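Fri 22 February. Screen print bench, Kurkness tour shirts, second test day.

Job is 69 shirts, black, two-color front and one-color back. Band wants the back text (tour cities) small enough to fit between the shoulder blades. Artwork came from Mihret Berhe as vector files, type already outlined. Front separations are fine. Back has a hairline under "Holunden" that will not hold on the mesh we have stretched, so I thickened it on the film and sent her a proof. No reply yet.

## Screens

- Front white underbase: coarse mesh, two coats on the print side, one on the squeegee side.
- Front rust: finer mesh, one and one.
- Back white: same mesh as the rust. Edit thinks it will go down too thin on black. She may be right, see below.

Exposure on the rust screen was short. Emulsion on the inside was slimy at washout and the edges of the antler drawing broke up. Reclaimed it, recoated, left it in the cabinet overnight, exposed again with a step test. Step 3 is the one to use. Wrote it on the frame in marker.

## Test prints

Pulled on misprints from the Kasten order, same blank, same color.

1. Underbase, one stroke: shirt shows through in the large areas.
2. Underbase, two strokes, flash, then rust: good opacity. Surface a bit rough from fibers coming up.
3. Same as 2 with a harder squeegee: smoother, but the small stars along the bottom fill in less evenly on the left side.
4. Back, one stroke: gray, not white.
5. Back, two strokes: white enough, counters in the small letters start to close.

Number 2 is the front. For the back I would go with 5 if the band accepts the type slightly larger. Otherwise we need a new screen in a coarser mesh and the hairline goes entirely.

Flash unit runs hot in the center. Dwell that works in the middle leaves the sleeves-side edge of the print tacky. Moved the head up one notch and lengthened the dwell. Platens heat up over a run, so shorten it again after the first dozen shirts or the rust will stick badly to the underbase.

Cure: stretch test passed on all five. Wash test on 2 and 5 at 40 C, inside out, no softener. Number 2 unchanged. Number 5 lost a little at the edge of the "H" where the deposit is thin. Repeat with a slower belt before signing off.

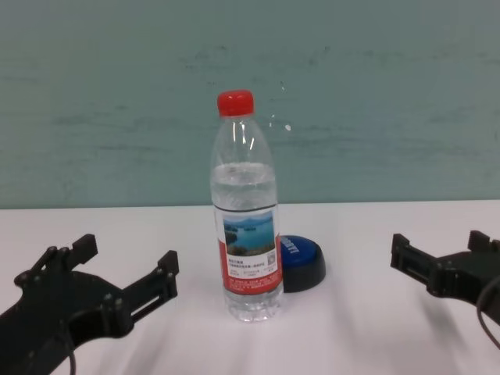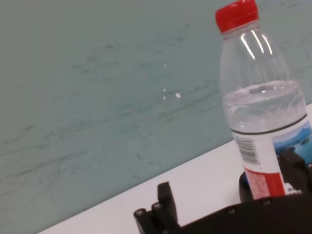
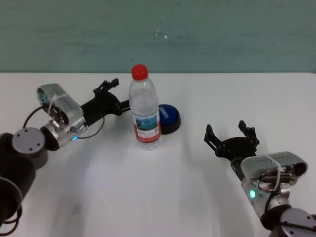
## Registration

Rust sits slightly low against the underbase on the right. Tried the micros first, no change. The screen clamp was not seated. Reseated it and the gap closed. Choke on the underbase can stay as drawn.

## Ink

Rust mixed to the swatch Mihret mailed, which is a piece of the old Hirska shirt and has been washed many times. Matched to the inside of the hem where it is less faded. Recipe is in the ink book under Kurkness. The bucket should cover the whole run plus spoilage. White is the low-bleed, stir well before loading, it was stiff this morning.

## Open

- Mihret: answer on back type size and the hairline.
- Edit Tóth: slower belt, second wash of a new number 5.
- Check sizes against the packing list. The list has no women's cut but the order email does.
- Neck labels: the band has not said if they want them printed. Same film size as Kasten if so.
- Tape the pinholes on the back screen, upper left, before anything else gets pulled with it.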